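Why I would not buy the Rulis kitchen package yet

Nuline sells its Rulis arm to small kitchens as a finished product. You clear a table, clamp the arm down, pick a routine on the screen and go back to your own job. I have had one on trial since December, for steamed food only, and my view is that the hardware is worth paying for and the package around it is not.

The arm costs 2000 to buy. The routines are rented separately at 80 a month, and without them you have a two-finger gripper and a manual. Plodex charges more for its arm but gives you the routines for good. I know which I would prefer to explain to whoever does my books.

Steaming sounds like an easy job for a machine. You put things in, you put the lid on, you wait, you take things out. But the tools are shiny, the lids are clear glass and most counters are white, and a gripper that works mainly from its wrist camera has to find its way among all of that. 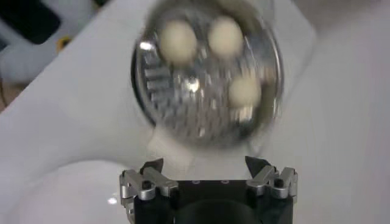

Lakmal Jayawardena thinks I am being unfair about the price. "You keep comparing it with owning the software," he wrote after my last column. "Compare it with paying a person for two extra hours. At 80 a month I'd sign tomorrow, and if it can't do lids I'll do the lids."

He has a point about the hours. I still think a buyer should be told which parts of the job they will be doing themselves. The Nuline brochure lists 50 routines, and 7 of them cover steaming. It does not say which lids they were written for. I had to call support to learn that a knob of a different height means teaching the grip again – a job I had to do by hand, with the manual open.
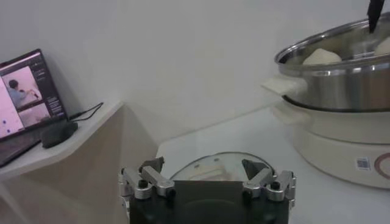

Teaching the grip is not hard, but it takes most of an afternoon, and you do it for every lid you own. Kitchens change their pots. Someone drops a lid and the new one is a little wider. A yearly visit to redo the grips should be part of the rental, and at the moment it is an extra.

I would also like a monthly plan with steaming only. Support told me to put that in writing, so I have. Until there is an answer I am keeping the trial unit and holding off on the order.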